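Soltovthorpe Neighborhood News

Towels and linens: the drive runs through the end of the month

Tuesday, January 16, 2024

The winter linen drive is into its second week, and the front hall at the Wouters building is filling up. By closing time on Saturday we had logged 938 items, most of them bath towels and pillowcases. Thank you to everyone who carried bags up the hill after the thaw, when the path was at its worst.

Everything collected goes to the Emura shelter on Mill Street and to the two family apartments the shelter runs behind the library. The shelter has 126 beds, and each person who checks in gets a bath towel, a hand towel and a washcloth to keep. Jolien Verstraete, the shelter's day manager, told us they went through over 248 washcloths in December alone. They are cheap to buy, but people tend to donate the big towels and forget the small ones.

So washcloths and hand towels are at the top of the list this time. Dark colors are welcome. The shelter washes everything together on warm, and navy, gray and brown hold up better than white. 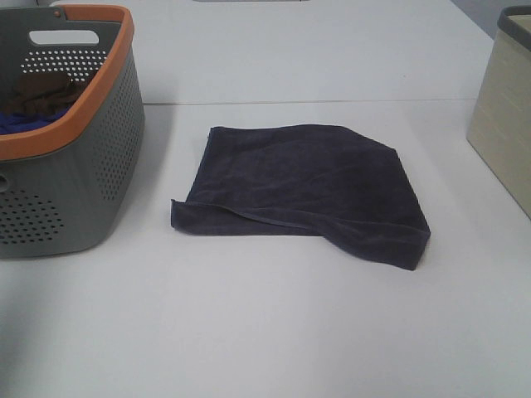

Small dark cloths like this one are what the shelter needs most.

What we can take: bath towels, hand towels, washcloths, dish towels, flat and fitted sheets in twin size, pillowcases, and thin blankets. Items can be used, but please wash them first and leave out the fabric softener. Jolien says softener builds up and the towels stop soaking up water.

What we can't take: pillows, comforters, bath mats with rubber backing, electric blankets, and king-size sheets. We still have four bags of king-size sheets from last May that we haven't been able to place. If you have torn or stained towels, the animal clinic on Korkix Road will gladly take them at the side door on weekday mornings.

Drop-off is in the front hall from 9 to 5, Monday through Saturday. Put small items in the blue bins and sheets on the rolling rack. If you know the size of a sheet, pin a note to it. Sorting takes twice as long when we have to unfold every one on the floor to find out.

If you can't get to the building, Siebe Vanhove will be driving the pickup route again on the last two Thursdays of the month. Leave your name and address at the front desk or call before noon the day before. He can carry bags down from upper floors, but he can't wait long at the curb on Mill Street — parking there is still limited to ten minutes because of the water main work.

We also need two more people for the Friday evening sorting table. Parvathi Shenoy keeps the schedule, and the front desk can pass along a message. Wear something warm, as the heat in the back room goes off at six.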